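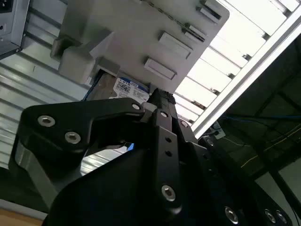 Fallum Print & Display
April 7, 2021
Our studio has revised its terms for exhibition panels and printed brochures. The main points are set out in this thread. 1/7

Fallum Print & Display
Artwork for the Zuritz trade fair must reach us as a print-ready PDF, with 6 mm of bleed on every side and all fonts embedded. Files sent as slides will be converted by our staff at the standard hourly rate. 2/7

Fallum Print & Display
Brochure orders of 2,000 copies or more now include one printed proof, sent by post. Smaller orders receive a proof on screen. A second printed proof may be requested in writing. 3/7

Fallum Print & Display
The Arrieta template range has been extended and now holds 2,547 designs. Existing licence holders may download the new designs without further charge until the end of August. 4/7

Fallum Print & Display
Customers are reminded that a licence covers one organisation. Agencies working for several clients should apply for the Birkuvik licence, which permits use under each client's own name. 5/7

Fallum Print & Display
Colours on screen differ from colours in print. Where a house colour must be matched, please quote the ink reference on the order form. We cannot accept returns where no reference was given. 6/7

Fallum Print & Display
The full terms and the new order form are on our website under Customer Services. Orders already confirmed will be completed under the previous terms. 7/7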